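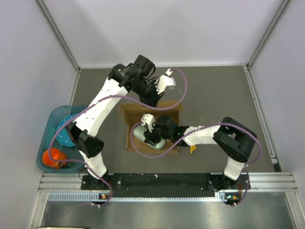
Bench 9, walled work surface with open cardboard box and teal plastic bin.

Workshop and stores inspection - checklist with comments
Site: Skorau, ground floor
Month: July
Inspected by: Yevdokiia Kravchuk
Accompanied by: Uthai Pongsiri (stores)
Form 2522

Marking: S = satisfactory, A = action needed, N = not looked at this time.

1. Escape routes and doors

1.1 Main corridor clear for its full width - A
Two pallets of flat-packed cartons were standing outside the stores. Moved while we were there. The floor line needs repainting as it has worn away by the lift.

1.2 Final exit doors open easily from inside - S
The rear door was stiff in May. It has been planed and now opens with one hand.

1.3 Exit signs lit - A
The sign over the loading door is out. Reported to Proritmont, job 1540.

1.4 Assembly point sign visible from the yard - S
Hedge cut back.

2. Fire equipment

2.1 Extinguishers in place and in date - S
The one by the paint cupboard was on the floor instead of its bracket. Put back.

2.2 Call points not blocked - S

2.3 Weekly alarm test recorded - A
Two entries missing from the book. Yaowalak Suwannarat says the tests were done but the book was in the other office. Keep the book at reception.

2.4 Fire doors close fully - A
The stores door stops short of the frame. Closer needs adjusting. Not to be wedged open in the meantime - a wedge was found behind it and taken away.

3. Benches and floors

3.1 Walkways between benches free of leads - S

3.2 Floor in good repair - A
Lifted tile near the sink. Taped for now. Tape is not a repair, please order the tile.

3.3 Packaging cleared at the end of the shift - A
Same comment as last time. Empty boxes go to the cage, flattened.

3.4 Lighting suitable for close work - S

4. Storage

4.1 Racking free of visible damage - S
Old dent on the second upright, unchanged. Already on the Groltier report.

4.2 Heavy items stored between knee and shoulder height - A
Boxes of fixings on the top shelf. Uthai will swap them with the paper towels.

4.3 Stepladder checked and tagged - N
Out on loan to the Solheim site.

5. First aid and welfare

5.1 First aid box complete - A
No eyewash, and only small plasters left. Rungnapa Chareonsuk to restock.

5.2 Names of first aiders displayed - A
List still shows people who have left. Add Yaowalak Paisan.

5.3 Hot water at the sinks - S
Ran for 60 seconds before it came through warm.

Items marked A to be closed before the next inspection. 2.4 and 1.3 come first.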